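Home Textiles and Everyday Care
Session 4 handout: The bed as a folding table

Welcome back! Last time we ended on washing temperatures and a pretty heated discussion of fabric softener (thank you to everyone who stayed late for it). Today is my favorite session of the whole course – folding and sorting clothes on a bed. Bring a T-shirt, one pair of pants and something awkward, like a hooded top or a fitted sheet.

Why a bed?

Most of us learned to fold on a bed long before we had a table big enough for it. It is wide, it is soft, and it has to be cleared before anyone can sleep in it, so the job gets done the same day! The Koskela reading (pages 21 to 26 in your packet) calls this "the deadline surface," a term I have been stealing ever since I read it.

A bed has its troubles too. The surface gives under your hands, so a sharp crease is hard to press in. If the duvet is puffy, small things roll or sink. Pull the duvet tight and smooth it from the middle outward before you put anything down. Thirty seconds, and your folds will be twice as straight.

Reading a pile

Before you fold, look. A piece of cloth that has been dropped falls into soft folds, and those folds hide the hems, the neckline and very often the care label. With dark colors it is harder still, as the shadows inside the folds are close to the color of the cloth itself. Try to find one edge. Any edge will do! Lift it straight up, let the rest hang, and give it a gentle shake.
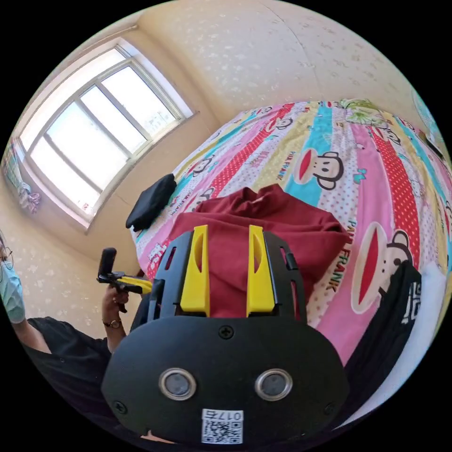
Eugénie Leblanc

A dark red cloth lying crumpled on a bright duvet makes a lovely practice case. Maroon against pink, turquoise and pale yellow is easy to find, and you can follow the outline of the heap all the way into the polka dots and the monkey faces. Inside that outline it is much harder work. Where would you take hold of it? Write down your first choice, then compare with your neighbor. In the December group we had people arguing for the top of the heap and people arguing for the side nearest them, and both camps had good reasons.

The black cloth over on the left is already folded, so leave it alone for now. Beginners love to refold what is folded (I still do it at home). Start with the loose piece, finish it, then decide whether the two belong in the same stack.

A word on patterned bedding

Stripes are a gift. If your duvet cover has broad stripes, line up one side of the garment with the edge of a stripe and you have a ruler for free. Diagonal stripes work just as well, but turn your body to face along them, or everything you fold will come out slightly twisted. Big printed figures, such as cartoon faces, are less useful for lining up and very good for remembering where you put things: "socks on the monkey" is a perfectly sound sorting system, and children pick it up at once.

The basic fold, for shirts

Lay the shirt face down and smooth it from the collar to the hem.
Bring one side in toward the middle, sleeve and all, then turn the sleeve back so it lies flat.
Do the same with the other side.
Fold up from the hem, in halves or thirds depending on your drawer.
Turn it over and check the front.

For a plain piece of cloth, match two corners first and the other two will nearly always follow.

For next time

Fold ten items on your own bed and note which one gave you the most trouble. Benoît Coste will bring his drawer dividers, and we will try upright filing against flat stacks – I can't wait for this one. Please read the Vikedside chapter on small closets, 300 words of notes at most, and bring back any hangers you borrowed.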